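Robot Rules: How Do You Stay Safe Around a Robot Arm?

Hi, I'm Afroza, and I work with robot arms all day long. Kids who visit our lab always ask me the same thing – are there rules for robots? Yes, lots! And there are even more rules for the people who stand next to them.

Rule one is easy. When the arms are switched on, keep your hands off the table. A robot arm can be strong, and it may not know you are there. At our lab we put a line of tape on the floor, and visitors stay behind it (so does my boss, Debashish).

Rule two: know where the stop button is. It's big and red, and anyone can push it. You will never get in trouble for pushing it, even if everything was fine. I've pushed it because of a moth.

Rule three is slow first, fast later. When we teach an arm a new job, like moving something small to a bowl, we run it at a crawl. Our checklist says 40 slow tries before we speed up, and yes, that gets pretty boring by try 29!

Rule four is my favorite: tidy up. A cup left in the wrong spot can get knocked over, and a loose cable can get snagged. We check the table before every run, and whoever checks it signs the sheet.

Grown-ups write bigger rules too, called standards. Those are long documents that help the people who build and use robots agree on what "safe" means. I keep a printed one on my desk with 17 sticky notes in it.

Got a robot question? Ask your teacher to send it to me!
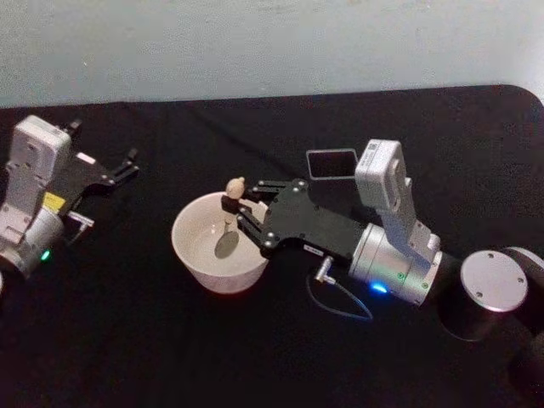

Two robot arms at work. The one on the right is holding a small tan object over a white bowl.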